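Anex Handset Bench: teaching cell for a six-axis cobot

Product code: ANEX-HB
Supplied by: Wanum Automation Training
Suitable for: colleges, apprentice schools, small workshops, research groups

Overview

The Handset Bench is a ready-made station for teaching a collaborative robot arm one short job with an ordinary desk telephone. The person doing the teaching moves the arm either by hand or from a remote control unit, and the Yeoh recorder saves the movement so that it can be checked, trimmed and played back.

We chose a telephone as the standard workpiece for several reasons. It is cheap to replace, it has one large part that has to sit in the right place on another, and the coiled cord behaves a little differently on every run. A learner who can teach the arm to deal with a handset will have met most of the problems that come up with lids, trays and small housings.

What you can teach

The standard course has four exercises:

Approach the handset and stop above it
Close the gripper on the handset and lift
Place the handset on the base unit
Return to the rest position without catching the cord

Each exercise can be taught by hand guiding or by remote control. Most customers begin with hand guiding, as the arm goes where it is pushed and there is little to learn before the first recording. Remote control takes longer to pick up but keeps the teacher's hands clear of the workpiece, and the recordings are usually smoother near the table.

The bench in use
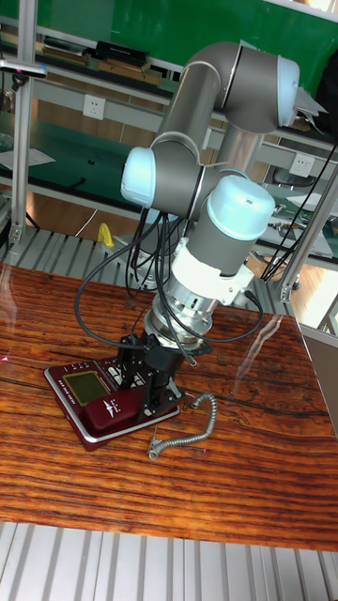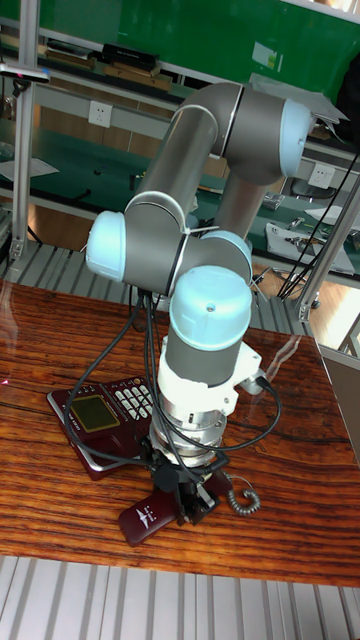
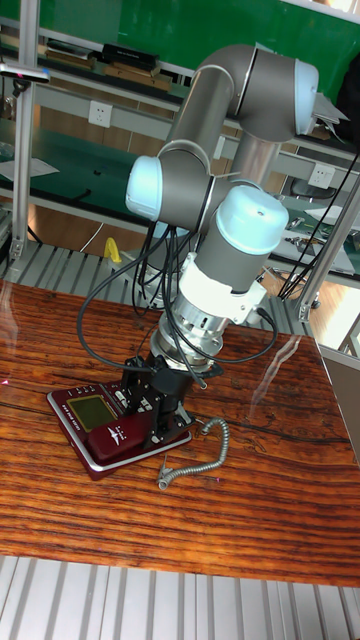
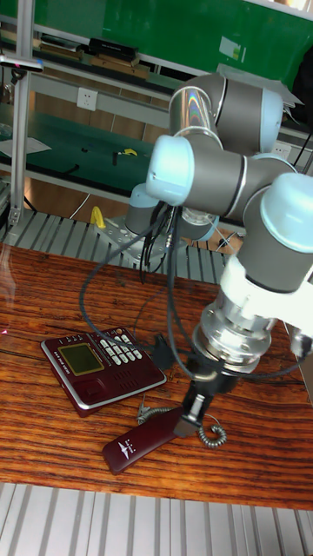 The arm, the gripper and the maroon telephone with its coiled cord, at different points in the work.

Recording a demonstration

Set the telephone out on the table with the cord to one side. Press Record on the Yeoh panel and wait for the tone. Move the arm through the task at a steady pace. If you need to stop and think, stop; pauses can be cut out afterwards. Press Record again to finish.

The recorder stores the joint positions, the gripper state and the picture from the fixed camera, all on the same clock. A single demonstration can last up to 70 seconds. We suggest 26 good demonstrations of an exercise before training a policy from them, with the telephone shifted a little each time. For simple playback, one is enough.

Hand guiding needs the arm to know the weight of its tool. If you change the gripper, run the tool weight routine again, otherwise the arm will drift up or down when released.

Specification

Arm: six-axis collaborative (ordered separately, or use your own)
Teaching modes: hand guiding, remote control
Recording length: up to 70 seconds per demonstration
Storage: 40 hours of recordings
Fixed camera: 1, with post clamp
Emergency stops: 2, one on the table and one on the remote unit
Power: standard 13 A socket
Warranty: 2 years, excluding telephones and cords

In the box

Yeoh recorder and panel
Remote control unit with lead
Fixed camera and clamp
Desk telephone with handset and coiled cord
Spare coiled cord
Cable ties for dressing the arm
Printed exercise book

Table, frame and gripper are quoted to suit the arm you have.

Notes on setting up

Leave enough slack in the gripper cables for the wrist to turn fully, and check this by hand before the first recording. Loops that hang too low can drag on the table and move the telephone. On a shiny table top, turn off any lamp that throws glare on to the work area, or fit the matt sheet (sold separately).

A risk assessment is needed for each site. A blank form is included at the back of the exercise book.

Delivery and support

Benches are built to order at our Ulwood workshop. Installation and a half-day of training are included for mainland addresses. Orders placed before the end of June are delivered in time for the autumn term. Replacement telephones and cords are kept in stock and can be ordered from the spares page.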